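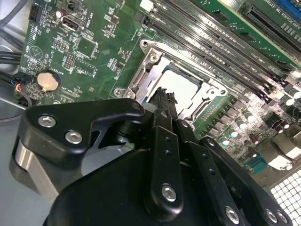 腕部相机视角：夹爪夹持深色物件，停在主板处理器插座上方。

Jara项目组发布接触式操作阶段结果

Jara项目组近日完成了主板处理器插座区域操作方法的第一轮评测，内部报告已于09/01/2025发给各合作单位。报告由Hamish Halliday和Tayla Kingi执笔，实验在Ilton实验室进行。

这一轮要解决的问题是末端定位。旧主板拆解和检修时，插座周围留给夹爪的空间很小，一侧是内存插槽，另一侧是成排的电容和电感，金属固定框又高出板面。过去的做法是用固定在工作台上方的相机算出插座位姿，再让机械臂按规划路径直接下探。夹爪一旦靠近，手指就会挡住上方相机的视线，最后一段只能依靠事先的标定。

新方法把最后一段交给腕部相机。机械臂先按上方相机的结果移到插座附近，然后切换到腕部图像，以固定框的边角和螺钉作为参照，逐帧修正横向偏差和转角。下探过程中同时读取腕部力传感器，接触力超过设定值时立即停止并回退，重新对准后再试，每次任务最多重试2次。

策略网络由遥操作示教数据训练，共采集1,505段，涉及24块不同型号的主板。其中4块不参与训练，只用于测试。主板大多装在机箱内，没有单独取出，线缆也保持原样，摆放角度每段都重新调整。Kingi负责数据整理，她在报告中说明，示教中操作员中途放弃的片段也予以保留，单独标注后用于训练停止判断。

从结果看，在训练中出现过的型号上，新方法与固定相机方案相比，误碰固定框的情况明显减少，完成一次任务的时间则有所增加，多出的时间主要花在切换视角后的重新对准上。在未见过的型号上，对准阶段表现基本稳定，失败多发生在下探之后。项目组检查记录后认为，主要原因有两个：一是金属框反光，强光下边角提取不稳；二是夹持物为软质材料时，尖端形状会变，系统仍按初始长度估计接触位置，停得偏早或偏晚。

针对反光，项目组试过降低补光亮度，效果有限，暗处的针脚插座反而更难分辨。目前改为在同一位置连续拍摄两种曝光，再合并处理。软质物件的问题还没有定论，Halliday倾向于在每次下探前增加一步尖端检测，由腕部相机重新估计长度。这一步会再拖慢节奏，是否写入默认流程要看下一轮数据。

夹爪本身改动不大。手指沿用Breltell的带孔平板结构，8月更换过一次指端衬垫，更换前后的数据在报告中分开统计。控制程序运行在Stumamard平台上，接口未作调整，已经接入该平台的单位可以直接更新。

下一轮评测将增加内存插槽和板上接口两类目标，并减少对上方相机的依赖。报告全文、标注规范和测试用主板清单可向项目组索取。愿意提供旧主板的单位请先发来型号，已有的型号暂不再收。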